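# Gemeindevertretung von Rinetby

Die **Gemeindevertretung von Rinetby** ist das gewählte Beschlussorgan der Gemeinde Rinetby. Sie entscheidet über den Haushalt, die örtlichen Satzungen und die Bauleitplanung und überwacht die Verwaltung.

## Zusammensetzung und Wahl

Die Vertretung besteht aus 14 Mitgliedern, die nach Verhältniswahl mit offenen Listen bestimmt werden. Das Gemeindegebiet ist in die Wahlbezirke Sjöberg und Pesthorpe gegliedert. Für die Zulassung einer Liste sind 240 Unterstützungsunterschriften aus beiden Bezirken zusammen erforderlich; Listen, die bereits in der Vertretung vertreten sind, sind davon befreit. Eine Sperrklausel besteht nicht. Bei der letzten Wahl wurden 1.956 gültige Stimmen abgegeben.

Scheidet ein Mitglied aus, rückt die nächste Person derselben Liste nach. Ist die Liste erschöpft, bleibt der Sitz bis zum Ende der Wahlperiode unbesetzt.

## Sitzungen

Ordentliche Sitzungen finden freitags statt und sind öffentlich. Im Juli ruht der Sitzungsbetrieb. Personal- und Grundstücksangelegenheiten werden nichtöffentlich beraten, die Beschlüsse jedoch anschließend bekannt gegeben. 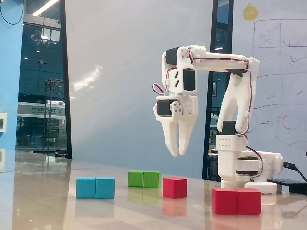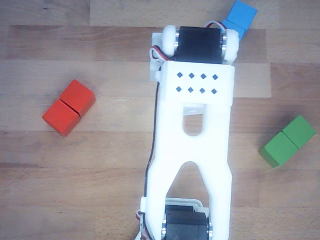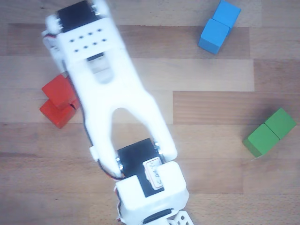
Beschlussfähig ist die Vertretung, wenn mehr als die Hälfte der Mitglieder anwesend ist. Abgestimmt wird durch Handzeichen, auf Antrag einer Fraktion namentlich. Bei Stimmengleichheit gilt ein Antrag als abgelehnt - der Vorsitz hat kein doppeltes Stimmrecht. Eine Fraktion muss mindestens zwei Mitglieder umfassen.

Die Niederschriften werden im Ratsinformationssystem Hosix veröffentlicht. Sie enthalten Anträge, Beschlüsse und Abstimmungsergebnisse, Wortbeiträge dagegen nur auf ausdrückliches Verlangen des betreffenden Mitglieds.

## Ausschüsse

Ständige Ausschüsse bestehen für Finanzen sowie für Bau und Verkehr. Ihre Sitze werden nach dem Verfahren Sainte-Laguë auf die Fraktionen verteilt. Fraktionslose Mitglieder können mit beratender Stimme teilnehmen. Der Finanzausschuss bereitet den Haushaltsentwurf vor, kann ihn aber nicht selbst beschließen.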